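Notebook, glove and wrap bench
April 19, 2023
Written by Jana Böttcher, for myself and whoever takes the next shift

Continued from the last page. Saeed brought back the sparring gloves from the Veslow gym, 17 pairs, all 16 oz. The coaches there say the padding over the knuckles becomes hard too early, and that the fighters feel it on the forehead even with headgear. Gonzalo wants to know if it is the foam or the way they dry the gloves. I think both, but I write down only what I measured.

Drop rig set to the same height as in the last series. Two gloves from each pair, left first. The new Dreltine foam gives a softer first contact, but after many drops in the same place it does not come back completely. The old foam is harder from the beginning and stays the same. Glove 9 left was split at the thumb seam, so I took it out of the series and put it in the tray for Deming.

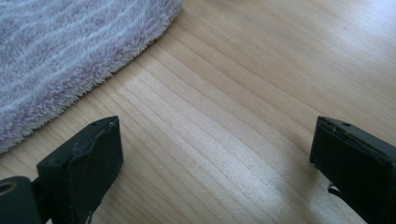 Drying is the part where we have the least agreement. Yulan says the gloves must be opened at the cuff and left standing in moving air, never on a heater. The Veslow people push newspaper inside and close the bag again, and I could smell this from the door. For the inside I want to try a cloth with a deep pile, like the lavender-grey one with the pale wavy stripes, lying on the wood, because a flat cotton cloth slides over the lining and takes almost nothing from the finger area. To try: five minutes of pressing, then weigh the glove, then open air.

Weights are in the blue folder. The scale was 2 grams too high in the morning. I corrected the first page by hand and after that I set it to zero again. Please do not correct the second page also!

Total drops on the rig counter at lunch: 1,604. The belt is noisy but it runs straight. Deming has ordered a new one and it should come in May.

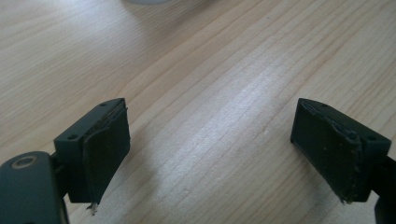
Photo: Jotside workshop

Hand wraps. The Jin wraps (the long ones, semi-elastic) lose their stretch after washing with softener. Saeed did not believe me, so we washed one with and one without and hung both with the same weight on the end. The one with softener hung lower, and he agrees now. For the coaches we should write one simple page: cool wash, no softener, roll them when dry. The hook part of the closure must be closed before washing, otherwise it eats the other wraps.

Gonzalo asked for the hardness of the foam at the knuckle for all gloves. I have 86 on the worst one and the others are under this. I measured through the leather, so the number is only good for comparing our gloves with each other. If somebody wants the real foam value we have to cut one open, and I would choose glove 9 left, it is already finished for sparring. 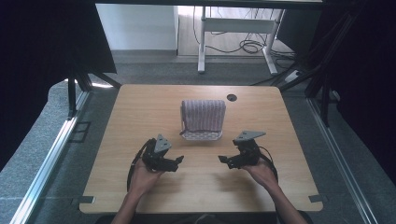

Jotside Combat Sports Equipment Team

Open points for the next shift:
Gloves 12 to 17, right side, not dropped yet.
Ask Yulan if the Veslow coaches can write the date of first use inside the cuff. Now we only guess the age.
Headgear from the same gym is still in the bag – please open the bag in the yard.
The mouthguard boxes on my shelf are not part of this, leave them.

Later: Deming looked at the thumb seam. He says the thread is too thin for this leather and it cut through from the holes. He will sew one side with the thicker thread and leave the other as it is, and then both go back on the rig.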